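Where Does the Clean Stuff Go? Counter Clutter in a Shared Kitchen
Fengying Han and Arnel Calimlim
Household Systems, final report

1. Background

Eight people share the second-floor kitchen at Hoveck House, and between them they own enough cookware to open a modest diner. The dishes do get washed. They just stop traveling once they reach the counter, where they settle in for the semester. Our question was whether clutter comes from a lack of cabinet space or from residents not knowing which cabinet an item belongs in.

2. Method

We kept a log through April, checking the counter morning and evening and writing down every item left out. Food and small appliances were excluded. So was one cutting board that Janelle Aquino insists is decorative. The log ended up with 104 entries, several of them the same colander.

Items were sorted by how well they stack. Plates stack. Bowls from different sets pretend to – a wider bowl set on a narrower one will lean, and a leaning pair can't go on a low shelf without an argument. Lidded pots and plastic containers got their own group.
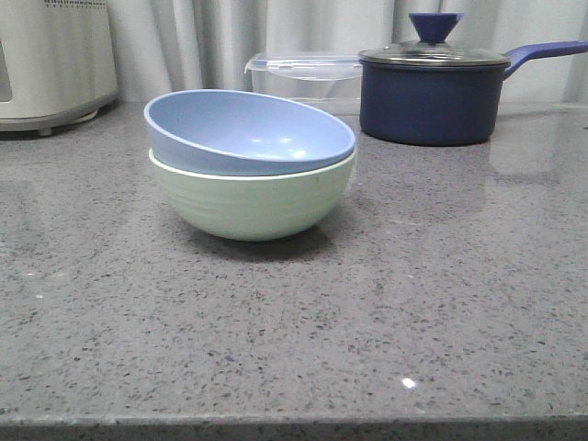

Saucepans were the worst offenders by floor area. A long handle claims a strip of counter nothing else can use, and a lid with a tall knob rules out putting anything on top. Residents tended to park containers behind them, where they were promptly forgotten.

3. Results

In the second half of the month we labeled the cabinet doors and gave mismatched bowls a shelf to themselves. Bowls left out dropped noticeably. Pots did not care about our labels. Felicidad Ocampo pointed out that the pot cabinet is the one whose door hits the fridge, a finding we could have had on day one by asking her.

4. Limitations

One kitchen, one month, and two observers who also cook there. Fengying washed up more than usual during the study, which she blames on science.

Recent reports
Lint and Where It Goes – Lilibeth Belmonte
The Kollport Hall Recycling Audit
Sock Loss in Coin Laundries
Shelf Heights at the Dimaculangan Pantry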